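Subject: Re: [saltell-sheds] Sorting the donated bits and bobs

Morning all,

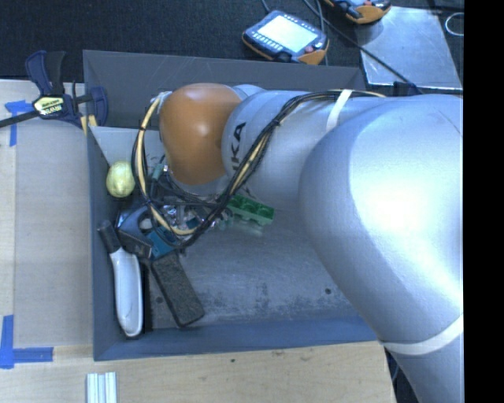

I've been meaning to answer the question about storage since April, when the Faulkner crowd dropped off their leftovers and we all stood round drinking tea and not sorting any of it. My own shed was the same until last winter — 39 ice cream tubs, no labels, and a jar of what I think were curtain hooks. What fixed it for me was giving up on lids. An open rectangular bin like the gray-blue one up top, sitting straight on the bench, gets used. A tub with a lid gets put on a shelf and you buy the same screws again at the hardware store (ask me how I know).

To the earlier message:

> Has anyone found a decent way of storing odd fasteners? I've got
> some 70 kilos of mixed bolts, washers and hinges from the Nusidgate
> clear-out and my partner would like the carport back. I was going to
> go through and sort by thread size but I lost the will to live after
> one arvo. Also, is it worth keeping the rusty ones?

Sorting by thread size is a mug's game for home use, in my opinion. I did it once and it took me six evenings and I never put a single thing back in the right spot afterwards. Now I sort by job. Fence stuff together, gate stuff together, anything for the chook house in its own bin, and one big shameful bin for everything else. When the shameful bin is full I tip it out on an old bedsheet, grab what I recognise and take the rest to the scrap metal place.

Rusty ones — keep the big coach bolts, they come up lovely after a night in white vinegar. Rinse them well and wipe them over with a bit of oil or they'll go orange again by breakfast. Small rusty screws, chuck them. Life's too short and they snap off in hardwood anyway.

Hinges I'd wire together in pairs before you do anything else! I had 12 lefts and 5 rights at one stage and I still couldn't tell you where the others went.

If you want bins, Irnidico had a stack out the back going cheap, a few with cracked corners but fine for bolts. Wear gloves, there's a family of redbacks in there who reckon they own the place. I'm driving past with the trailer later this month, so sing out if you'd like me to grab some for you. I can also take a bucket or two of hinges off your hands, as I've got two gates to hang before the neighbour's goats work out the gap.

Cheers from the hill

> PS does anybody still want the blue tarp?

Yes please, if it's still going.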